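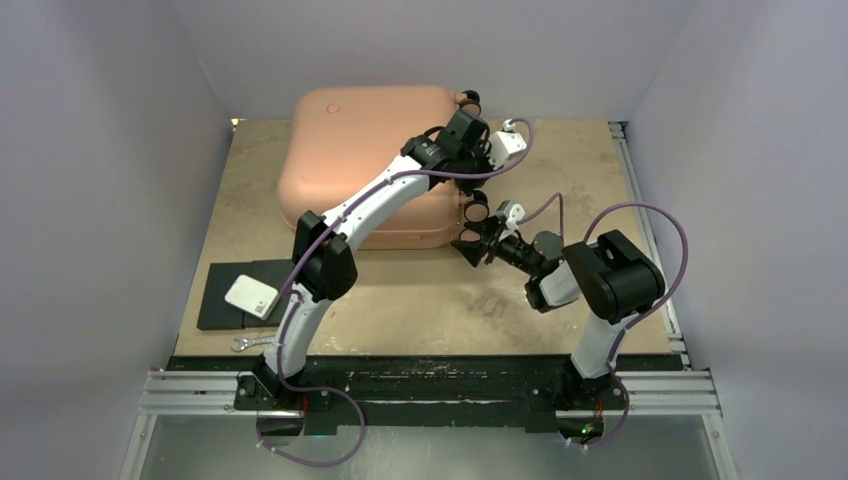

Bullside Classroom Link 2

Shared-lesson unit for paired classrooms

The Classroom Link 2 connects two rooms in separate schools for joint instruction. Each room has one base unit, one ceiling or shelf microphone, and a display supplied by the school. Audio, a shared writing page and a common set of lesson files stay in sync between the rooms for the length of the session. Students in both rooms can write on the page at the same time.

The unit was designed for districts that run a course in one building and enroll students from another. It is also used for language exchange and for small elective sections that would not fill in a single school.

Operation

The teacher starts a session from the front panel or from the Timik scheduler. Sessions set in the scheduler open at the programmed time and close at the end of the period. If the network connection drops, each base unit keeps its own copy of the writing page and merges the two when the link returns. Conflicting edits are shown side by side until the teacher picks one.

Student accounts are not required. Each room signs in once as a room, and work is saved under the course name. Where a school wants individual records, class lists can be imported from a spreadsheet — one row per student, first column the student number.

Specifications

Rooms per session: 2
Student devices per room: up to 150
Wired network: one port per base unit
Wireless: used for student devices only
Display output: one, plus a mirrored output for a teacher monitor
Storage: lesson files and writing pages for one school year
Mounting: shelf, wall plate or rolling cart
Languages for menus: English, Spanish, Japanese

In the box

Base unit, power supply, microphone with mounting bracket, wall plate, network cable, printed quick-start card. The display and cart are not included. The Brostberg rolling cart fits the wall plate without an adapter.

Pricing

Classroom Link 2, single room: $2,249
Classroom Link 2, single room, without microphone: $2,239

A working link needs two units. The version without a microphone is meant for rooms that already have a ceiling system with a line output. It does not accept a USB microphone.

Lesson materials

A starter set of paired-lesson plans by Asuka Okabe is loaded on every unit. The set covers middle school science and social studies, with a separate teacher page for each room. Asuka Yoshida edited the Japanese version. Plans can be copied and changed — the originals remain in a locked folder.

Notes for existing owners

First-generation units cannot join a session with a Link 2. Writing pages saved on the older unit can be exported and opened on the new one, but audio recordings cannot. The trade-in form for first-generation units closes at the end of July.

Orders and service

School purchase orders are accepted through Rivadeneyra, which also handles repairs. Include the serial number from the underside of the base unit with any service request. Replacement microphones and power supplies are listed under Parts.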